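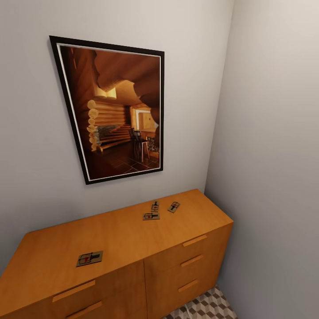

Irura's program office asked, in its reply to our March report, whether simulated homes give enough variety to justify a second collection period. We believe they do, and the figures below are submitted in support.

**Progress report, Dollville collection project**
Prepared by Stedov for Irura, December 22, 2020

**Work completed**

During the period, operators recorded 603 demonstrations in simulation. Of these, 252 were accepted for training on first review and 224 were accepted after relabeling. The remainder were set aside. Small objects placed on furniture tops continue to take the longest to record, and the written instructions for those tasks have been revised.
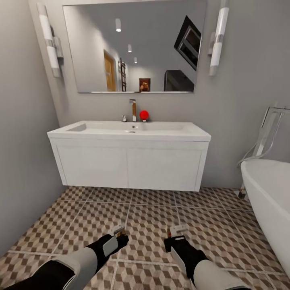
Two-arm episodes should be reported apart from single-arm ones, Sowa wrote in its review of the draft, as combined totals hide the slower rate of the former. We accept this point and will separate the two in the next report.

**Next period**

- Record 16 additional tasks, with priority given to bathrooms.
- Repeat the label check on all relabeled episodes.
- Deliver the accepted set to Sowa for training.

No change to the approved budget is requested.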